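4.2 Cabin noise, second model year

Same route as before, Brivesham to Rutoldale and back, 80 km/h held on the flat part. Three cars, four runs each. Windows shut, fan off. Tires were the stock set — pressures checked cold by Trnka before every run. One run thrown out (rain).

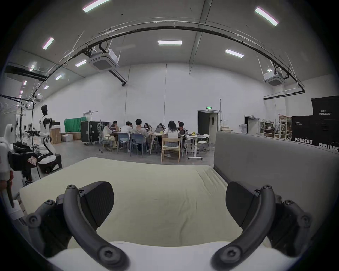 Figure 3. Foam mattress and gray upholstered partition.

The Polix crossover came out louder than the old one at the rear seat, quieter up front. Door seals probaly, maybe the wider tires. Vishwakarma and Mansilla (November) saw the same thing on the diesel version, smaller gap. We did not test the diesel. Wind noise not split from road noise here, see Section 5 — the mirror housings changed too, so teh two effects are mixed.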